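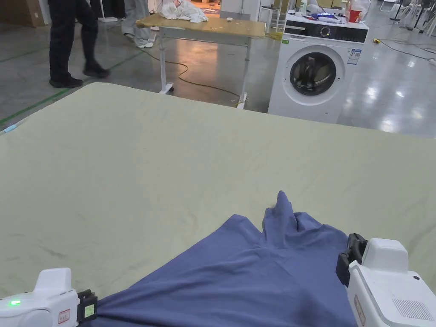 Reading time: 2 min

Budgeting for a garment-handling cell is the process of estimating, approving and tracking the cost of equipment used to have robots, or people holding robot-style grippers, pick up and fold clothing. It is a branch of equipment planning with a reputation for straightforward first drafts and much longer second ones.

Scope

A cell usually consists of a work surface, a pair of grippers, one or more cameras, computers for storage, and a supply of laundry. Larger sites may add appliances such as a washing machine, so that work with cloth can be planned alongside loading and unloading. Buyers tend to price the grippers with great care and the laundry with none. Sinéad Nic Aodha, who reviewed purchasing at the Clestumberg workshop, wrote that the garments "entered the accounts as a rounding error and left as a department."

Cost categories

Planners generally separate one-time purchases from running costs. One-time purchases include grippers, mounts, tables, shelving and floor marking. Running costs include replacement jaw pads, batteries, cables, cleaning, operator hours and clothes. Fabric covers for the work surface fall somewhere between the two, and are often claimed by neither budget until they wear out.

Furniture on casters is commonly preferred to fixed benches. It costs more per table but spares the buyer a second installation fee when the layout changes, an event most plans schedule for never and most sites reach by the second month.

Power is a frequent omission. The Ormsby plan, drawn up by Lachlan Merrick, listed every gripper by serial number and allowed for a single extension cord. A revised version dated 2022-07-09 gave cables their own line.

The Statier method

The Statier method, named after the site where it was first used, works backward from the number of usable recordings required. A planner sets a target, estimates how many attempts an operator can complete in a shift, and only then decides how many gripper pairs to buy. Ataahua Halliday's worksheet for the method uses a target of 1000 recordings and a stock of 70 garments, with 17 held back as replacements. The worksheet does not say what happens to the garments afterward — a question later raised by several people who were cold.

Supporters say the method discourages buying hardware that will sit on a shelf. Critics, among them Alby McAlister, point out that it treats a T-shirt and a fitted sheet as the same amount of work, a position he attributes to planners who send their laundry out.

Buying and leasing

Short projects often lease grippers and buy everything else. Leases usually cover repairs but exclude jaw pads, which are the part that needs replacing. Pravia, a planning guide edited by Lemlem Gebreyes, recommends getting the pad price in writing before discussing anything else with a supplier.

See also

Equipment depreciation
Shift planning
Spare parts inventory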